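Zwischenbericht »Tiltau«, Staffel 2 — Stand 18.04.2021
An: Simone Sales, Programmförderung Trineson

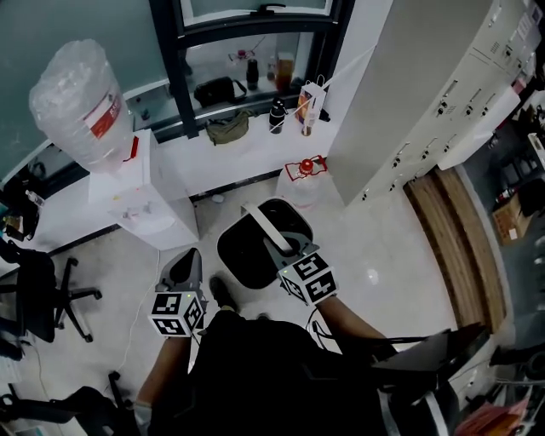
Die Vorauswahl für die zweite Staffel ist abgeschlossen. Von den Bewerbungen aus dem Februar sind zehn Paare übrig, sieben davon haben den Vertrag unterschrieben. Mit den übrigen verhandelt Zerrin Başaran noch über die Nutzung privater Aufnahmen.

Die Moderation übernimmt wieder Tarcísio Lopes. Als Drehort bleibt das Haus in Urkcombe gebucht, der Mietvertrag liegt bei. Arruda liefert Licht und Ton zu den Bedingungen der ersten Staffel.

Beim Budget gibt es eine Abweichung: Für die Betreuung der Teilnehmenden nach dem Auszug fallen bis zu 4.000 Euro mehr an als beantragt. Toàn Vi schlägt vor, den Betrag aus dem Posten Reisekosten zu decken — dafür brauchen wir Ihre schriftliche Zustimmung.

Offen ist der Sendeplatz der Auftaktshow. Su-bin Cha schickt den Schnittplan nach, sobald der Sender sich festgelegt hat.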